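Filed under: Bench Notes / Textiles

Wed 1 September

Pilling run on the Cornent jersey, lot 321. Single knit, cotton, white. Specimens conditioned overnight, mounted face out, 400 g on the head. Stopped at 18 minutes to grade, then ran to 34. Grade 4 at the first stop, 3 at the second. Fuzz is heaviest along the wales, as in the August lot.

Collar rib tested separately. It curls off the mount unless basted down first. Use the long needle from the Galley kit; the short one snags. 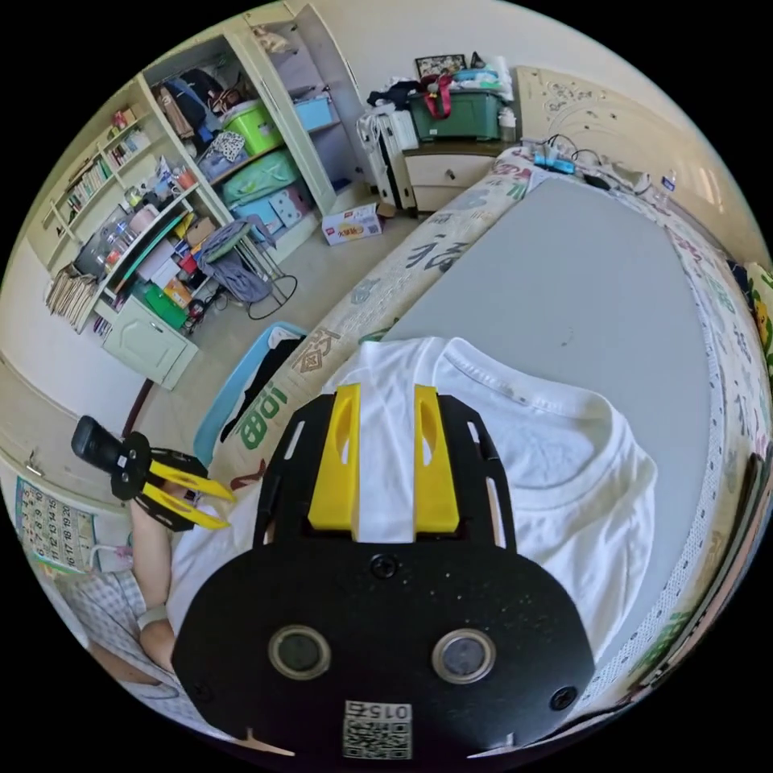

Finishing

Zelluson softener at the low dose only. The high dose gave a better hand but dropped a full grade on pilling, same as the Ruiz-Ortega sample did. Shirts for the wash series get laid flat before measuring, collar up, no pulling at the hem. Chest width is read one inch below the armhole.

To do: repeat with the enzyme wash. Order abradant cloth. Lamp two in the viewing cabinet flickers, grade under lamp one.

N. Delacroix

Last updated: Wednesday, 4:40 pm

Comments (3)

mk: Was the rib from the same lot?

Noemi Delacroix: Yes, 321.

tessw: Abradant is on order, two rolls.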